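Sorting the candy stash on the bed – how do you split yours?
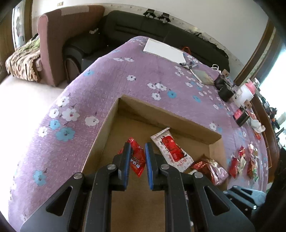 trikero_attic
14 Feb 2024

Finally tackling the snack packets. The plan is one cardboard box for sweets going to my sister, and whatever stays on the quilt is mine. So far the box has three packets in it, the red and pink foil bag among them, and I keep wanting to take it back out. Do you sort by flavor or by date?

virkard60
Date, always. I found stuff from May in mine and it had gone chalky.

Brandau
Disagree, flavor first. Mint next to fruit for 2 weeks and everything tastes like toothpaste. Also love that purple flowered quilt!

virkard60
They're wrapped, Brandau. Foil doesn't let mint through.

Brandau
Tell that to my caramels – ruined, all 9 of them.

trikero_attic
Ok, date first, mints in a jar. The foil bag is staying with me, she can have the rest.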